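Towel Folding Work Package, Progress Report for January
Prepared by Silvia Šťastný for Drahomíra Štefanec, Ludomport

Summary

You asked last time for less philosophy and more towels, so I will begin with the number. We have 1182 usable folds against the 400 we promised for this point. Before anyone at Ludomport raises the target, please read the section on corners.

Spending is on plan. The one surprise was laundry, which we had budgeted at nothing on the theory that towels being folded are already clean.

Folding work 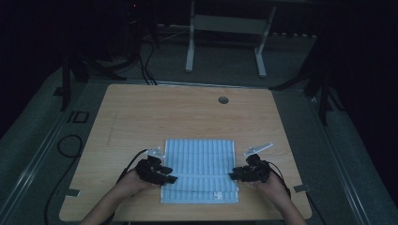
Most of the month went on agreeing what counts as folded. Marek Machala wanted edges lined up to the millimeter; Přemysl Jireš grew up in a house where a towel on a shelf was a folded towel. We settled on a written standard that runs to 2 pages and will outlive us all. Under it, the bundle has to lie flat on the table with its layers stacked, like the light blue one with the narrow white stripes, and the small label near the bottom edge gets noted in the log along with which side it came out on. Label position was Marek's idea. I resisted it for a week and now check it on my own towels at home.

Corners remain the slow part. Picking up both upper corners and bringing them across is easy to describe and tiresome to do, especially when the rest of the towel would prefer to be on the floor. Folds abandoned halfway are logged separately and are not in the total above. There were 80 of these, most of them from the first few sessions, when we were starting too close to the front of the table.
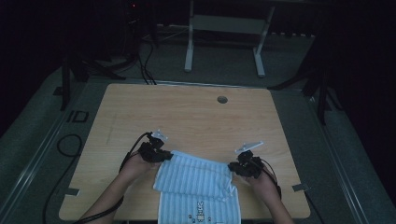

Starting position is now part of the standard, though people still drift forward as the afternoon wears on. Jarmo Kiiskinen has offered to mark the table. I have asked him to use something that comes off again.

Fabrics

The Galia order arrived complete. The Šindelář order arrived as bath mats, which we have sent back with a polite letter. Thin cloths fold quickly and come undone just as quickly. Thick ones hold their shape but look like a sandwich by the third fold. Patterned ones are harder to judge by eye, and two people scoring the same bundle will disagree about it with real feeling. 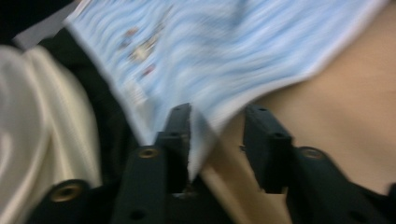 For that reason every patterned cloth is now scored twice, and where the scores differ Přemysl gets the deciding vote. He takes it seriously and is slow.

Next period

We will finish the thick cloths, start on fitted sheets, and move the log into Esum so that it stops living on Jarmo's laptop. On the fitted sheets, I would ask you not to expect a number of any kind before spring.

One request: please confirm whether the laundry bills can go under consumables. I have a small stack of them, neatly folded.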